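Revision Four

The procedure for hand-held gripper collection at Datbridge was nine pages long, and Kevser Sezer had written all of them. In October she was asked to audit the Lostirau site against it. She took the morning train from Storkent with a printed copy, a steel rule and a pad of nonconformity forms.

The operator at Lostirau was Taner Ertürk. He had been collecting in rented homes for most of a year and had the lowest rejection rate in the company. This was one of the reasons for the audit. Rates that low were either very good practice or a fault in the checking.

"You can sit anywhere," he said. "I start at nine."

"Section two says the operator records the condition of the pads before the first episode."

"I do that at ten to nine."

She looked at the clock. It was twelve minutes to. She sat down and waited, and at ten to nine he opened the jaws, looked at each pad under a flashlight, pressed it with his thumb, and wrote a line in the log. She checked the line. It gave the pad batch, the wear grade and his initials, in the order required by the form.

Section three covered the home position. The gripper was to be held still for two seconds at the start of each episode, jaws open, with the work surface in view. Sezer timed ten episodes. The shortest hold was a little over two seconds and the longest was under three. She wrote the values down and found nothing to raise.

Section four covered failures. A dropped object was to be left where it fell, the episode closed, and the drop marked as a drop. It was the section operators disliked most. The natural thing was to pick the object up and carry on, and the recordings then taught the machine that objects on the floor were a normal stage of the task. Sezer had added the rule in revision two, after a month of data from another site had to be thrown away.

Ertürk completed 37 episodes before noon. He marked three as drops.

"Your logs show 34 drops for the whole of last month," she said. "The Sönmez site had 70."

"Sönmez is faster than I am."

"Faster isn't in the procedure."

"No," he said. "It's on the bonus sheet."

She wrote that down too, although there was no box for it.

In the afternoon she went through the stored episodes. The review screen showed the gripper view on the left and the log entry on the right. She had expected to sample a dozen and ended by opening 36, in order, without skipping. The holds were there. The jaws closed at an even speed. Where an object slipped, the recording ended within a second, with the object lying wherever it had come to rest.

What she could not find was the reset. Section five said that between episodes the operator should return the work area to its starting layout. Ertürk's work area never quite returned. A cup would be a hand's width to the left. A chair would be turned. In one group of episodes the curtain was open, and in the next it was half closed. She printed a form and filled in the clause number.

"Five point two," she said. "Starting layout."

He read the form through to the end. "Which layout is that?"

"The one at the start."

"Of the episode or of the day?"

She opened the procedure. The clause said "the starting layout" and gave no definition. She turned to the glossary on page nine, where layout was defined as the arrangement of objects at the start. She read this twice.
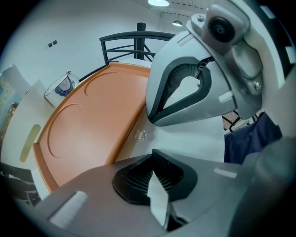 "When I put everything back on a mark, the tests come out well here and badly in the next house," Ertürk said. "So I move things a little. I write down what I moved. It's in the comments."

She had not opened the comments column. It was collapsed by default, and the procedure did not tell the auditor to expand it. She expanded it now. Every episode had an entry. Cup left, one hand. Chair turned. Curtain half. The entries went back to his second week.

"You should have raised a change request," she said.

"I did. In the spring."

She searched the request register. It was there, one paragraph long, with the status given as waiting for document owner. She was the document owner.

The light outside had gone by then. Ertürk cleaned the pads, graded them again and signed the closing line of the log, as section eight required. Sezer sat with the form in front of her. A nonconformity could be raised against an operator, a device or a document. In four years she had used the first box often and the second now and then. She ticked the third, and under responsible person she entered her own name.

"What's the time limit on those?" he asked.

"Ten working days."

On the train she began a draft of revision four. Clause five point two took her as far as the river bridge – she wrote it five times – and in the end it said that the operator shall vary the layout between episodes within reach of the work position, and shall record each variation. She added a line to the auditor's checklist telling whoever came next to open the comments. Then she started on the glossary.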